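HSV 353: Caring for Shared Books and Table Materials
Unit 2 handout: Sleeves, bags and covers

Read this before the October practical. Bring your own soft pencil and a clean cotton cloth. Everything else is in the cabinet at the Umelport room.

What this unit covers

Unit 1 dealt with shelving and labels. Unit 2 is about the plastic that goes around a book or a small set of materials when it leaves the shelf. Most of the damage we see in lending collections is ordinary: bent corners, drink spills, scuffed covers and pages that picked up damp on the way home. A sleeve or bag takes care of a good part of that, provided it fits and provided somebody replaces it when it wears out.

Terms

Sleeve: open on one side, cut close to the size of the book.
Bag: open at the top, with room to spare, closed by a fold or a strip.
Sheet: flat plastic, not sealed anywhere, used for wrapping or as a dust cover.
Slip: the paper that travels with the item and lists what belongs with it.

Students mix up sleeve and bag in the written work every term. On the quiz sheet they are marked as different things.

Choosing the plastic

Clear plastic is best for anything that has to be identified by its cover. Tinted plastic is fine for sorting by color, and the Pelletier collection does it that way, with one tint for each age group. The drawback is that small print gets hard to read through a tint, and harder again once the plastic has creased. If you use tinted bags, put the title on the slip in large letters and place the slip facing out.

Thin plastic creases quickly and clings to a glossy cover. Heavier plastic holds its shape but takes more shelf space. For a collection of up to 300 items the extra space seldom matters.

Taking a cover off

Lay the book flat with the whole cover supported by the table. Clear the space next to it first. Take the plastic by one edge and lift slowly, at an angle to the book. If it clings, stop, lower it, and start from another edge. Keep your other hand free and close to the book so you can steady it if it starts to slide. Don't shake a book out of a bag, even a sturdy one. 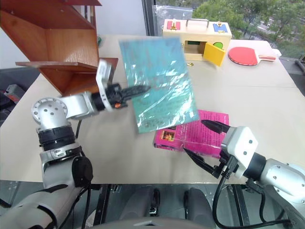

Can a creased plastic bag be used again?

A creased bag can go back into use as long as it has no splits, the fold still closes, and the title on the slip can be read without opening it.

Cleaning

Wipe both faces with a barely damp cloth, then a dry one. Let the plastic air out flat for 2 hours before anything goes back inside. Do not use window cleaner or alcohol wipes on printed plastic, as the printing comes off and leaves a film on the book. Plastic that smells strongly or feels sticky goes in the discard bin.

Putting it back

Book in spine first. Slip on top, facing out. Press the air out with the flat of your hand, working toward the opening, and fold the top over once. Tape is not used anywhere in this unit. It dries out, and the next person tears the cover pulling at it.

Puzzles, latch boards and boxed games are handled differently. Anything with metal parts or a handle will wear through a thin bag, so those go in the cloth bags listed under Unit 4.

Practical task

Work in pairs at one of the long tables. Each pair gets a tray from the Illeo set with a mix of sleeved and bagged books. Uncover each one, check it against its slip, clean the plastic, and cover it again. Note any split, stain or missing slip on the condition form. Trays go back by 4:30 p.m.

Reading

Vurkau Lending Guide, the chapter on covers and the table of sizes at the back. Skip the part on laminating, which we take up in Unit 5.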